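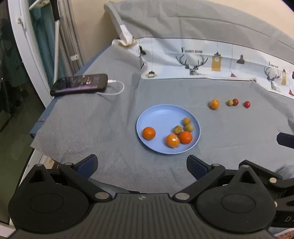

1 de febrero de 2000

Cuaderno del taller, mesa grande. Sigo con la reedición de Bremcombe.

¡Apareció la página 25! Estaba metida del revés dentro de la carpeta de las portadas, entre dos papeles cebolla, y llevábamos desde noviembre dándola por perdida. Es la doble viñeta del puente, la que en el tebeo impreso sale tan empastada que apenas se distingue el río. En el original se ve todo: la trama rayada a plumilla, las correcciones con blanco, una nota a lápiz azul en el margen que dice «más niebla aquí». Me he pasado un buen rato mirándola sin hacer nada de provecho.

Escaneada ya a línea, 1000 ppp, y otra vez en grises por si acaso. El archivo en línea pesa menos de lo que temía. El de grises es un monstruo y el ordenador se lo piensa mucho antes de abrirlo, así que lo he partido en dos mitades con solape. Dejo las dos en el disco con el nombre de la serie y el número de página. Por favor, no renombrar.

Comparación con el ejemplar impreso (número 5, el de la grapa oxidada):
- El bocadillo de la tercera viñeta está rotulado por otra mano. En el original hay un parche pegado y debajo se transparenta el texto antiguo. Con la mesa de luz leo «no volveré a Prulham», y en lo impreso pone «no volveré jamás». O sea que alguien quitó el nombre del pueblo a última hora. ¿Por qué? Ni idea, pero me encanta.
- El negro de la capa está pintado a pincel seco, no es mancha plana. En imprenta se cerró entero.
- Falta la firma en el impreso. En el original está abajo a la derecha, pequeñísima, dentro de una piedra.

Esto último se lo he contado por teléfono a Araba Dankwa y se ha puesto a buscar piedras en sus fotocopias mientras hablábamos. Ha encontrado otra firma escondida en la página 12, dentro de una teja. Ahora habrá que repasarlas todas (¡qué ganas!).

Limpieza digital. Primera prueba con umbral automático: horrible, se come la trama fina y deja unos grumos en las sombras. Segunda prueba a mano, subiendo el umbral por zonas: mucho mejor, aunque lenta. El cielo aguanta bien, el agua del río pide más cuidado. No tocar las correcciones con blanco hasta que decidamos si la edición va limpia o con las tripas a la vista. Yo voto por las tripas, al menos en un apéndice.

Papel. Llegaron las muestras de Osei. La de 80 gramos transparenta una barbaridad con los negros del reverso, descartada. La ahuesada tiene un tacto precioso y la línea queda nítida, pero absorbe mucho en las manchas grandes. Quiero ver una prueba con la página del puente antes de decir nada.

Color de la portada: el rojo de Biltevcombe no es el mismo en ninguno de los ejemplares que tenemos. En uno tira a naranja, en otro está casi marrón. Mientras no aparezca la guía de color, tomo como referencia el interior de la solapa, donde no le ha dado la luz.

Pendiente:
- pedir a Araba sus fotocopias de las páginas 12 a 18
- mirar si el parche se puede levantar sin romper el papel (preguntar antes, no hacer experimentos)
- comprar papel cebolla
- segunda pasada al río
- buscar más piedras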